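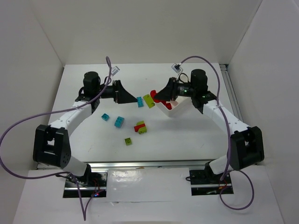 *Building blocks spread out over a white work surface.*

# Rasa Block Bag (large)

**$227 for the full family set, or buy the bag on its own from the menu**

I started sewing the Rasa after stepping on the same yellow brick two mornings running. It's a round play mat with a cord threaded through the rim, so the kids sit in the middle of it and build, and when it's time for tea you pull the cord and the whole lot closes up into a bag. I know the idea isn't new (my grandmother had one for her marbles!) but I couldn't find one that was big enough and had a cord that would outlast the school holidays, so I made my own, and then I made one for my sister, and now there's a shop.

The one on this page is the large. It's what most people end up with and it's the one that lives on our lounge room floor.

## What it's made of

The top side is a heavy cotton canvas in plain oatmeal. People do ask for bright colours and I've tried a few, but it's so much easier to spot a tiny red piece on something pale. The underside is a ripstop nylon, slippery enough to drag across carpet and easy to wipe if someone's been outside with it.

Around the rim I use a cotton webbing channel, double stitched, with brass eyelets where the cord comes out. The cord itself is a marine type with a bit of give. I used to use ordinary cotton cord and it frayed at the eyelets, so if you bought one of the early ones and yours is looking sad, send me a note through the contact form and I'll post you a new cord.

There are four handles on the large – two up high for carrying it over your shoulder and two lower down for hauling it out from under a bed. The handles are bar-tacked right through both layers. I've swung on them. I'm not a small person.

## Will all our blocks fit?

Probably! The large holds 30 litres closed, and that's measured with the cord pulled properly tight, not with things poking out the top. In our house that swallows the little bricks, the flat base pieces, the wheels and a quantity of plastic trees that I don't remember paying for.

If you have the big chunky toddler blocks, they take up a lot more room for what you get, and you might want the Saber instead. The Saber is our stiff-sided tub with a lid that doubles as a building board. It doesn't open out flat, so it's less good for the actual playing, but it stacks in a cupboard and you can sit on it if you're four.

Wooden blocks are fine in the bag too. They're heavy, though, so I'd fill it halfway and carry it with both hands. A completely full bag of timber blocks is a two-parent job and I won't be held responsible for your lower back.

## Size and care

| | |
|---|---|
| Top side | Cotton canvas, oatmeal |
| Underside | Ripstop nylon, charcoal |
| Capacity when closed | 30 L |
| Handles | 4 |
| Cord | Marine cord, replaceable |
| Washing | Cold, gentle, no tumble dryer |
| Made in | My workroom, by me |

Shake it out over a hard floor before you wash it. There's always one piece left in the rim channel and it will rattle around your machine for the whole cycle and you'll think the machine is dying. Take the cord out first and tie the two ends to a safety pin before you do, otherwise getting it back through is a miserable evening.

Line drying is best. The canvas goes a bit stiff and then softens up again after it's been sat on for a day. Please don't iron the nylon side.

For stains, I use a dab of Clonodent on an old toothbrush. It's the denture-soak powder from the chemist and I feel faintly silly recommending it on a toy page, but it shifted blackcurrant for me. Mix it weak, test the edge first and rinse it really well before the kids get the mat back.

## A word on sorting

I get more emails on this than on anything else, so I'll put my view down. I don't sort by colour. We tried it, with labels and everything, and it lasted until the first proper castle. What does work for us is pulling out the fiddly bits – hinges, windows, the little people and their hats – and keeping those in a Cokach tray, which I also sell because it sits neatly inside the top of the bag. Everything else goes in together and gets rummaged through, and the rummaging seems to be half the fun anyway.

If your children are older and build from instructions, you'll want more trays. The family set comes with enough of them for a couple of serious builders, plus the large Rasa and a Saber.

## Please read before you order

The cord is long. It has to be, or the mat wouldn't open flat. It comes with a toggle that pulls apart under strain, but this is still not something to leave in a cot or a room with a baby on their own. Put it away closed, up high or behind a door, if you've got someone crawling. The same goes for small pieces, obviously, and you'll know that already if you've ever fished one out of a cheek.

It isn't padded. Some people buy it expecting a soft mat for tummy time and it's just canvas on your floor. On tiles I'd put a rug underneath.

## Postage and returns

Bags are sewn in batches. The current batch goes out on 20th July and after that the next lot will be ready in September, with the oatmeal canvas again and perhaps a sage green if the mill comes through. If it's sold out when you look, pop your email in the box and I'll write to you once, when they're back.

Postage is $10 flat anywhere in Australia, however many you buy. I can post to New Zealand as well, but I have to quote you for it, so message me first.

You've got 30 days to send it back if it isn't right. I don't mind if it's been opened and played on, but please give it a shake first. The last return came with a small plastic dog in the bottom, and I posted him home the next morning.

**Goes with:** Cokach tray, Saber tub, spare marine cord and toggle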